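May 18, 2023
By Lowri Prosser

PLIRKVILLE - Two robot arms for the laundry at Skadeck, if the money holds. That was the upshot of a long planning meeting at the linen service this week, where managers went over quotes, floor space and who is going to look after the things once they are in.

Skadeck washes and sorts cleaning cloths and hand towels for offices, gyms and 11 schools in the county. The washing has been automatic for years. Sorting and folding is still done by hand, and that is where the company says it keeps falling behind.

Operations manager Ruwan Amarasinghe asked for $142,000 over two budget years. Most of it goes to the arms themselves, bought from Bolen, with grippers included in the price. The rest is for mounting, guarding, a new electrical drop by the east wall and training for the floor crew.

"The arm is the easy part to price," Amarasinghe told the meeting. "It's the stuff that goes around it. Last time we bought a machine we forgot the air line and paid for it twice."

A second bid, from Pugh, came in lower but left out installation and had a longer wait for spare fingers. Amarasinghe wants a box of spares on the shelf from day one. Bolen will put that in writing, he said. Pugh would not, at least not yet.

The first job on the list is microfiber. Cloths come out of the dryers mixed, different sizes and colors all together, and have to be picked apart before anything gets folded. 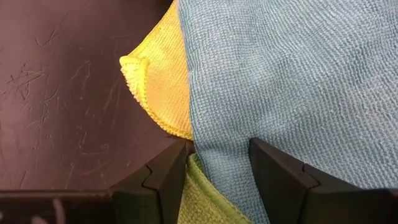
Why start with cloths and not the bigger items?

Cloths make up 70 percent of the pieces Skadeck handles and they weigh very little, so the company can buy a smaller arm and a lighter stand. Sheets and bath towels would need a longer reach and a different gripper, and that has been pushed to a later budget.

Not everyone was sold. Themba Mofokeng, who runs the evening shift, wanted to know what happens when a cloth gets pinched together with its neighbor and both go in the wrong bin. He asked for a reject bin and a person assigned to it, written in to the plan with hours and a wage. That was added. It puts the yearly running cost up a bit, new figure to come.

Mofokeng also asked about jobs. Amarasinghe said no layoffs are in the plan and that three sorters would move to folding and dispatch, where there are open spots now. He was asked to put that in a letter to staff and said he would.

Tomos Yorath, the company's bookkeeper, spent most of his time on lease versus buy. Leasing keeps the first year cheap but costs more by the end of year four, and the lease has a clause about returning the arms in "original condition" that he did'nt like at all. His advice was to buy one outright, lease the second, then look at it again in March. The managers seemed to lean that way. No vote taken.

Also still open: where to put the sorting table. Bleddyn Prosser, maintenance lead (and this reporter's cousin), has drawn it up two ways. One blocks a cart lane. The other means moving a dryer, and the quote for moving a dryer has not come back. He wants the lane kept clear and said so more than once.

Service contract is a separate line. Bolen offers a plan with two visits a year, parts extra. Yorath thinks the in-house crew can handle routine checks after the training week and that Skadeck should only pay for phone support. Prosser agreed provided his people get paid hours for it, they don't have any slack in the schedule as it is.

A final request goes to the owners next, with both table layouts attatched. Delivery, if approved, would be 11 weeks from the date of the order.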